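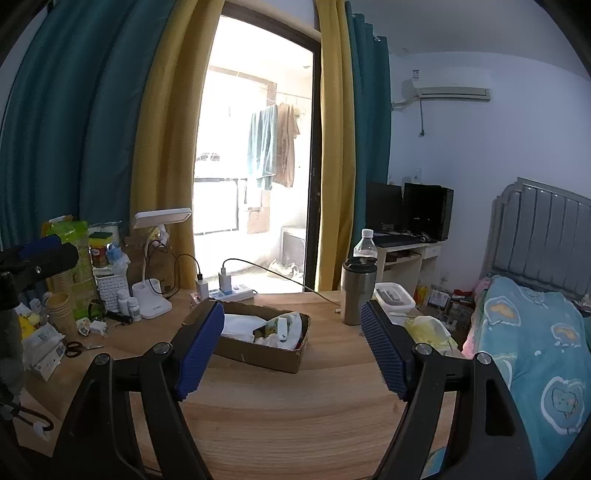 How to test if a machine can tidy a table (and how to read the result)

Many people write to me with the same question: can a robot clear my table yet? My answer is always that you should test it with a fixed task, in the same way each time, and then you will know for your own machine. In this tutorial I explain how I prepare such a test, how I run it and how I mark it. You don't need a laboratory. A table which is used every day is better than a clean one.

What you need

One arm with a two-finger gripper, or a hand-held gripper if you first want to find out what the fingers can manage without any software. A table with its normal things on it. A sheet of paper, a pencil and a clock. A second person is useful, because it is difficult to watch the fingers and write at the same time.

I use an arm from Stomby and the planning software called Jukley, but the method does not depend on them.

Step 1. Write down what "tidy" means

This is the step which most people jump over. A machine does not know that the scissors belong in a drawer and that an empty wrapper belongs in the bin. Perhaps you also don't know it for every item. Take the paper and make four headings: goes away, goes in the bin, stays, ask me. Put each thing under one heading before you switch on anything.

The heading "ask me" is important. A crumpled wrapper can be empty or it can have half a biscuit in it. Folded paper can be rubbish or a guarantee. If the machine has no permission to ask, it must guess, and you will be angry with it for guessing.

Step 2. Sort the items by how hard they are to hold

For two ribbed pads, I order the things like this.

Easy: a tumbler with a lid, a plastic bottle with its cap on, a small bottle with firm sides. They stand up by themselves and they don't change their shape.

Middle: a stack of paper cups, a charger adapter, a shallow cardboard box. Paper cups will bend if the force is too high. The box can be held by one side, but then it tilts and what is inside slides to the corner.

Hard: scissors lying flat, thin bags, wrappers, a single sheet of paper, all cables. Scissors are hard because the fingers must go down to the table to reach them. Thin bags are hard because the camera sees a big object and the fingers find almost nothing.

A cable is the worst. When you pull it, something else moves. My advice is to put every plugged-in cable and the power strip under "stays", and to give the machine a zone on the table where it may not enter.

Step 3. Begin with the easy group only

Put the machine to work on the easy group while the other things remain where they are. Please do not clear the rest of the table for it. If the bottle can only be picked up from an empty surface, you have measured a different chore.

Keep liquids out of the first tests. Close each lid and each cap with your own hand.

Step 4. Mark each try

I give a try one of three marks: done, done with help, failed. "Done with help" includes each time you push an item a little closer, even with one finger. My friend Phyllis Wragg marks for me sometimes and she is much stricter than I am – she counts it also when I only lean forward.

Write the reason for each failure in two or three words: slipped, crushed, knocked neighbour, wrong place, did not see it. After some evenings these words will tell you more than the total.

Step 5. Do it enough times

In March I made 244 tries over several evenings. The hard group received 23 of them, and the machine finished 2 without help. Both were scissors. The first evening alone would have given me a wrong picture, because it was the best one.

The slowest complete clearing of the easy group took 19 minutes. By hand it is done before the kettle boils.

So, can machines do it yet?

With my arm, rigid objects which stand alone go well, and I would leave it to move bottles while I am in the same room. Soft and flat things do not go well. Things behind other things depend very much on luck, and the narrow gap between a lamp and a basket is enough to stop the job.

Siyabonga Matlala, who tests the same arm with other fingers, has better results with bags. He uses longer pads and closes them more slowly. I have not tried this yet, and when I do I will add his settings to this page.

If you repeat the test at your home, send me your four headings together with your marks. Without the headings I cannot compare your table with mine.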